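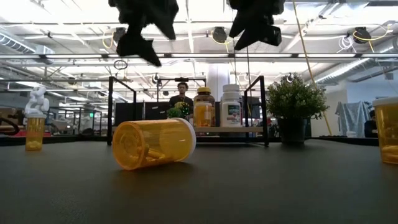

Die liegenden Flaschen seien das eigentliche Problem, heißt es aus der Werkstatt Josado. Stehende könne inzwischen fast jeder Greifer, aber sobald eine umkippe und auf dem Tisch rolle, fange die Fummelei an. Deshalb lege man sie jetzt absichtlich hin, den ganzen Abend lang, und schaue, was passiert.

Start | Lokales | Technik | Vereine | Termine | Kontakt

Zwei Arme für den Medizinschrank: Offene Werkstatt Josado baut an "Daro"

In der offenen Werkstatt Josado wird weiter an Daro gebaut. So heißt der Tisch mit zwei Roboterarmen, der einmal Medikamentenflaschen aufheben, aufstellen und ins Regal räumen soll. Am Sonntag war wieder Bautag. Fertig ist das Projekt nicht, wird es nach Angaben der Gruppe in diesem Jahr auch nicht mehr. Bis November soll aber wenigstens der Ablauf mit dem Holzregal sitzen.

Die Idee stammt aus der Nachbarschaftshilfe. Mehrere Mitglieder haben Angehörige, die mit steifen Fingern oder zittrigen Händen zu kämpfen haben und denen die kleinen Dosen regelmäßig umfallen. Aufheben geht oft, zurückstellen auch, aber bitte in der richtigen Reihenfolge. Daraus wurde erst eine Skizze, dann ein Tisch, dann ein zweiter Tisch. Der erste wackelte.

Gebaut wird nach Feierabend und an den Wochenenden. Tischrahmen, Regal und Kabelführung sind Eigenleistung, die Arme wurden gebraucht übernommen. Ohne die Arme stecken bislang 2617 Euro in Daro, allein 287 Euro davon gingen für Holz und Schrauben drauf. Das Geld kommt aus Mitgliedsbeiträgen und einem Flohmarkt. Einen Teil der Netzteile hat die Firma Zakharchenko überlassen, dort wurde eine Halle ausgeräumt.

Geübt wird mit orangefarbenen Pillenfläschchen und größeren weißen Dosen. Die Mischung ist gewollt. Durchsichtiger Kunststoff macht der Bilderkennung mehr Ärger als gedacht: Licht geht durch, der Schatten wird mitgefärbt, und die Software hält dann schonmal den Schatten für die Flasche. Bei den weißen Dosen stimmt die Erkennung fast immer, dafür sind sie breit und die Finger müssen weit auf.

Zuständig für die Greiferfinger ist eine eigene kleine Runde, die sich donnerstags nicht mehr trifft, sondern nur noch online. Die bisherigen Spitzen stammen aus dem 3D-Drucker der Werkstatt. Als Nächstes soll ein weicher Überzug dran, Muster hat der Kunststoffhändler Brasavance zugesagt. Liefertermin offen.

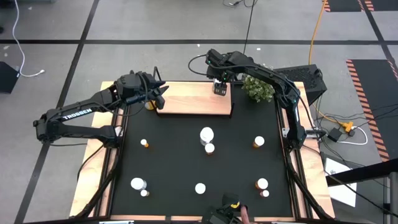

Beide Arme am Holzregal, davor Flaschen auf der schwarzen Arbeitsfläche.

Gesteuert wird bisher überwiegend von Hand. Jemand führt vor, die Arme machen es nach, die Bewegung wird gespeichert. Später soll das System daraus selbst ableiten, wie es eine Flasche anfasst, die anders liegt als beim letzten Mal. Bis dahin viel Wiederholung. Eine Übungsrunde dauert etwa 37 Minuten, danach wird umgeräumt und von vorn begonnen.

Die Arme teilen sich die Fläche, und genau da hakt es noch. Kommen beide gleichzeitig ans Regal, muss einer warten. Momentan entscheidet das die Person am Bedienplatz. Eine automatische Vorfahrtsregel ist programmiert, aber abgeschaltet, nachdem die Arme sich bei einem früheren Versuch gegenseitig blockiert hatten. Beide hätten höflich gewartet, so die Gruppe. Minutenlang.

Auch am Regal wird noch geändert. Die Höhe passt, die vordere Kante nicht: Die breiten Dosen setzen beim Abstellen gern auf und kippen zurück auf den Tisch. Überlegt wird, die Kante abzuschrägen oder das Brett ein Stück nach hinten zu versetzen. Entschieden wird das beim nächsten Werkstatttreffen, zusammen mit der Frage, wer den Schaumstoff besorgt.

Kinderleicht nachzubauen sei das alles nicht, räumt die Gruppe ein. Wer es versuchen wolle, solle mit einem Arm anfangen und mit einer festen Tischplatte. Die Baupläne für Rahmen und Regal liegen in der Werkstatt aus und dürfen kopiert werden. Die Software nicht, jedenfalls vorerst, da ist zuviel drin, was noch keiner aufgeräumt hat.

An echte Medikamentenausgabe denkt bei Josado derzeit keiner. Dosieren, Deckel öffnen, Tabletten zählen: alles ausdrücklich nicht geplant. Daro soll räumen. Für alles andere brauche es Prüfungen, die eine Hobbywerkstatt nicht bezahlen könne und auch nicht wolle. Mit einem Pflegedienst gab es ein erstes Gespräch, ohne Ergebnis.

Zuschauen ist möglich, Anmeldung am Eingang der Werkstatt reicht. Maximal 8 Gäste gleichzeitig, mehr Platz ist neben dem Tisch nicht. Kinder nur in Begleitung und hinter der Markierung. Wer mitbauen möchte, braucht die übliche Maschineneinweisung. Gesucht werden vor allem Leute, die löten können, und jemand mit Geduld für Kabelbinder.

Zuletzt aktualisiert: Sonntag, 19.40 Uhr

Kommentare

holzwurm_ost
Kante abschrägen, auf keinen Fall das Brett versetzen. Sonst kommt der Arm hinten nicht mehr vernünftig runter. 15 Grad reichen, habe ich bei meinem Werkzeugregal auch so gemacht.

Tante Emmi
Meine Mutter hätte das gern sofort. Sie hat sieben Dosen im Küchenschrank und jede zweite liegt irgendwann hinter der Heizung. Kommt der Roboter da auch hin?

rk1
2617 Euro ohne die Arme, und mit? Das wäre doch die interessante Zahl. Bitte nachtragen.

lötstation
Zum Problem mit dem durchsichtigen Plastik: mal mit Licht von der Seite probiert? Bei uns im Betrieb hat das bei Glas viel gebracht. Matte Unterlage sowieso. Kann gern am Wochenende vorbeikommen und eine Lampe mitbringen.

holzwurm_ost
@rk1 hängt davon ab, was man gebraucht kriegt. Einfach hingehen und fragen, die beißen nicht.

Gast
Bei uns im Haus wäre schon geholfen, wenn die Apotheke größere Schrift auf die Etiketten druckt. Trotzdem schönes Projekt, weitermachen.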